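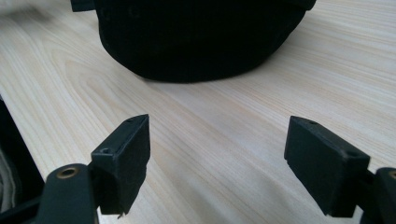 Week 6 – Timber movement and choosing boards

Notes for Friday group. Elaheh Ghasemi taking the first half, Zinash Worku the second. Bring last week's sheet, we didn't finish it.

Recap
Wood takes up water from the air and gives it back. Swells, shrinks. Never stops, even in a table that's been indoors for decades. Finish slows it down, doesn't prevent it.

Three directions:
Along the grain – next to nothing. Ignore for furniture.
Radial (from the heart outwards) – some.
Tangential (round the rings) – most, often near double the radial. This is the one that splits your panel.

How the board was cut
Plain sawn (also called flat sawn, crown cut, through and through, depends who you're buying from). Log sliced straight down. Arches and ovals on the face, often called cathedrals. Less waste, wider boards, cheaper. Moves most across its width, and it cups.

Quarter sawn. Rings stand upright when you look at the end. Straight lines on the face. In oak you get ray fleck too. Steadier, dearer, narrower.

Rift sawn. In between, rings at a slant. Good for legs as you get straight lines on all four faces.

One wide board can show more than one of these. Arches in the middle, straight at the edges. Look at the END before you decide anything, the face can fool you.

Which way does it cup?
As it dries, the rings try to straighten out. So the bark side goes hollow, heart side goes round. Draw it five times until it sticks. Several people had this backwards in the last test.

Working out movement
Width x change in moisture content (%) x the figure for that species and cut (table at back of the pack).

Worked one: top 400 mm wide, plain sawn, moisture goes from 11% down to 9%, so a change of 2. Take the figure as 0.003.
400 x 2 x 0.003 = 2.4 mm.
Doesn't sound much. Now glue and screw that top hard to a frame that won't give, and see where the 2.4 goes. Either the top cracks or the joint does.

Try it again yourselves with the quarter sawn figure, 0.0015. Answer should be half. If its not, check where you put the decimal point.

Letting it move
– slotted screw holes, long way across the grain
– buttons in a groove (leave a gap behind, everyone forgets)
– loose panels in frames, no glue in the groove
– breadboard ends: glue the middle only, pegs in long holes at the outside

Storage
Stickers between boards, same thickness, lined up one above the other. Ends sealed. Not against the radiator. Boards in the rack marked Staddale are for second years, leave them be.

Let new stock sit in the workshop before you cut it. Rough it out oversize, leave it again, then take it to final size. Zinash will go through the moisture meter – pins go in along the grain, take readings well in from the ends, becuase the ends read dry.

To do for next time
Finish the cupping drawings. Movement sum for your own top, both cuts, written out in full. Hand in at room 2313 before the May break, not under the workshop door please.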